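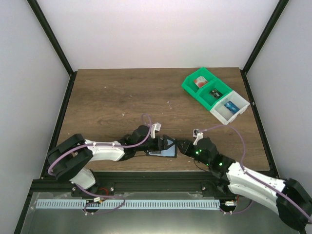
Both grippers on the phone, mid-handover, Thursday afternoon

Two-arm handover: who should let go, and when?

flarnov_bench
Posts: 111

Right, I've got something working that I'm really quite excited about, and I'd like people to pick holes in it before I build anything else on top.

The task is phone sorting. One arm has the phone, passes it to the other in mid-air, and the second arm puts it in one of the three compartments of the bin. Everything after the handover is boring (in a good way). The handover is where all the fun is, because for a short while both grippers are closed on the same rigid object and you've got two controllers that each believe they own it.

At first I ran both arms in plain position control off one shared plan. Any calibration error between the two bases goes straight into the phone as a squeeze or a twist, and the motor currents climb while everything looks perfectly still. Now the receiving arm goes compliant the moment its gripper closes, the giving arm holds position, and after 400 ms of steady current on both sides the giver opens. Out of the last 50 handovers, 49 were clean. I'm delighted!

The planner is Kvaran, more or less stock. The coordination layer is mine and is a state machine of the sort you'd write on a train.

Questions: is a fixed dwell time daft? And should the giver be the stiff one, or the receiver?

kettle_and_torque
Posts: 99

Lovely stuff. I'd ditch the fixed dwell though. You're waiting 400 ms even when the grasp settled in a quarter of that. Look at the change in current on the receiver and release when it flattens out. Keep the 400 as a timeout.

On stiffness, I'd do it the other way round. The receiver has to do something useful with the phone next, so let it set the pose and let the giver go soft.

Frauke Wunderlich
Moderator

I don't agree with making the giver soft, at least not straight away. Until the receiver's grasp is confirmed, the giver is the only thing you know is holding the phone. If you soften it and the receiver has closed on a corner, the phone sags and your pose estimate is rubbish from then on. Stiff giver until confirmed, then swap the roles, then open. Three states where you now have two, and it's a small change.

Also, what are you using for the phone's pose while both grippers are on it? With a camera on each wrist I'd expect each one to have a fair bit of its view taken up by fingers.

flarnov_bench

Ooh, the role swap is neat. I was treating stiffness as fixed for the whole handover and there's no good reason for that.

Pose: before contact I use the receiver's wrist camera, which fits a rectangle to the screen. The screen is lit on purpose, a plain bluish image at fixed brightness, and the fit is far steadier than it was on the dark glass. Once both grippers have closed I stop listening to vision altogether and go on joint angles from the giver.

skestton_dan

Bit of a grumble. Lighting the screen feels like cheating? Real phones in a sorting line will be switched off, cracked, face down, all sorts. You're tuning the handover on the easiest version of the object.

flarnov_bench

It's totally cheating and I'm fine with it for now – I wanted to find out whether the control side works without chasing perception bugs at the same time. Dark screens are on the list for September.

kettle_and_torque

I'm with flarnov on this. One thing at a time.

Frauke, I still think a soft giver is fine if you limit how far it can give. A few millimetres of travel and then it stiffens up again. You get the compliance and the phone can't sag.

Frauke Wunderlich

That would work, but then you've got another number to tune for each object. I'd sooner have the extra state.

skestton_dan

Fair enough on the screen, but log the camera anyway during the two-gripper part, even if the controller ignores it. When I did something like this in Juno the most useful recordings were the ones from exactly the bit where I'd thrown vision away. You can replay them offline and see whether a dark-screen fit would have agreed with the joint angles.

flarnov_bench

Good shout, turned logging on just now. The role swap is in as well, and the flattening check with 400 ms as the timeout. First few runs feel quicker, and the little twitch as the giver opens is smaller than it was.

The one failure out of the 50, by the way, was the receiver reporting closed before the fingers had reached the phone. Bad threshold in my code, nothing clever. I'll put the state machine up once I've renamed the states to something I'm willing to show people.

kettle_and_torque

Post it with the bad names, we've all seen worse.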